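Trusunik Community Help
Home > Kitchens and Counters > Cleaning and Care

Dull rings and crumbs that won't wipe up on stone counter, is it sealed or not?

Posted by Lizeth Apaza
Wednesday, October 15, 2025

We moved into a rental house in Cadton in April and the kitchen has a gray stone top on the island. The landlord calls it marble. The listing called it granite. I have no paperwork for it and the previous tenants didn't leave any notes.

There are two problems. The first is a group of dull rings near the sink where glasses have been set down. They aren't a different color from the rest of the stone. You only see them when the light comes in low from the side window. The second is that after I wipe the island it feels gritty in places, mostly where the kids have breakfast. I can go over it with a damp cloth, let it dry, and still feel grit under my hand.

I have tried dish soap and warm water, and a spray from the grocery store that says it is for all hard surfaces. I also used white vinegar once, early on, before I read that you shouldn't. The rings may have been there before that. I don't know.

What I would like to know is whether I can tell if it's sealed without calling someone out, and whether I should put a sealer on it myself. The landlord says I can do what I like as long as I don't make it worse. We have a deposit of 372 dollars on the kitchen and I would like to get it back.

The kids use the island for everything, so whatever I put on it has to be safe once it dries.

2 replies

yupanqui_tile

You have two separate things going on, so I'll take them one at a time.

The rings sound like etching. Marble is mostly calcium carbonate, and acid eats into the polish. Lemon, wine, soda, tomato and vinegar will all do it. An etch isn't a stain. Nothing has soaked in, the surface has lost its shine in that spot, and that is why you see it only when the light is low. A sealer does not prevent etching and does not fix it. A lot of people pay for sealing because of rings like yours and are unhappy afterward.

Real granite usually won't etch from a glass of juice, so the rings point to marble or another soft stone. It could also be a man-made top with a marble pattern, and those vary a good deal. Look at the edge of the top, or underneath where it overhangs. On natural stone the veins generally carry on over the edge and down. On a printed or laminated surface the pattern often stops or repeats. If you find a seam along the front edge with a different material under it, forget about sealing.

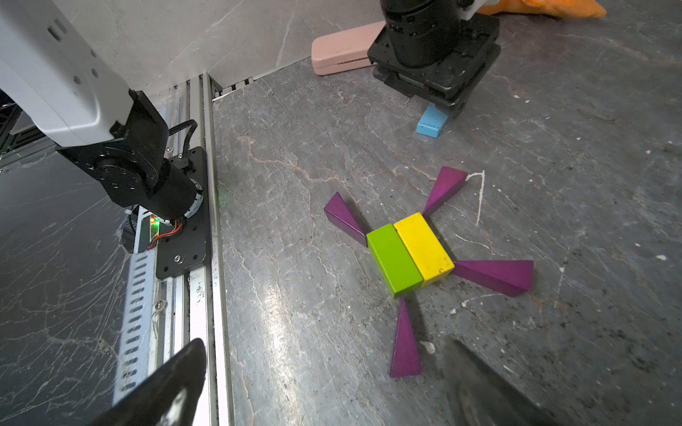 To test for sealer, pick a spot away from the sink and clean it with plain water. Let it dry for a few hours. Put down a spoonful of water, enough to make a puddle the size of a quarter, and leave it for 14 minutes. Then blot it up and look. If the stone under the puddle has gone darker, water is getting in and the sealer is worn or was never there. If it looks the same as the stone next to it, you don't need to do anything this year. Do the test in two or three places, including one near the sink, because wear is uneven.

If it does need sealer, get a penetrating one, also called impregnating. Don't buy anything that leaves a coating or promises a shine. Wipe on a thin coat, wait as long as the label says, then wipe off all of the extra with a dry cloth. The usual mistake is to leave the extra on, and it dries to a haze that is hard to get off. Keep the kids off it for as long as the label gives for full cure, and check that the label says it can be used on food preparation surfaces. Not all of them do.

For the rings, there are marble polishing powders you rub in with a damp cloth. They work on light etches on a polished finish. If your top is honed, meaning matte, don't use them or you will get shiny patches. If you can feel the ring with a fingernail it's too deep for powder and you need someone with a machine. I'd try powder on one ring at the back first and wait a day before doing more. For anything deeper, the finishing pads go through several grits, often ending well past 1000, and I would not do that on a landlord's counter.

The grit is a simpler matter. Part of it is probably crumbs that a damp cloth pushes around. Dry first, then wet. Use a dry microfiber cloth or a soft brush and a dustpan, get everything off, and then wash. The other part could be residue from the spray. Those cleaners can leave a film, and crumbs stick to it. Two rinses with clean warm water, changing the cloth between them, should take care of that. After that use a stone cleaner with a neutral pH and nothing else.

Last thing – take pictures of the rings now, with the date on, and send them to the landlord in writing. You've only been there since the spring, and it helps to have it on record before you start working on them.

Leltia

I had the same thing and I just use baby oil on mine. Rub it in and buff it and you can't see the rings. You have to do it again every couple of weeks. Don't know if it's marble, the top was in the house when we bought it.

The bottle of sealer I got was 25 dollars and it's still under the sink, never opened it.

Comment from yupanqui_tile

Please don't put oil on it if you are renting. On unsealed stone it soaks in and leaves dark patches, and those are real stains, harder to get out than the rings. If it has already been done, a poultice of baking soda and water left on overnight under plastic wrap can pull some of it back out, but it can take several rounds.

Comment from Lizeth Apaza

Thank you both. I did the water test this afternoon. By the sink it went dark in the time you said, and at the far end it did not change at all. I looked under the overhang and the veins do go down the edge, so I'm going with real stone. It's polished, I think, at least you can see the window in it.

I'll do the dry cloth first and the two rinses, and stop using the spray. Can I seal only the end by the sink, or does it have to be the whole top?

Comment from yupanqui_tile

Do the whole top. It won't take much at the far end and you'll wipe most of it back off, but you avoid a line where you stopped. Polish the rings before you seal.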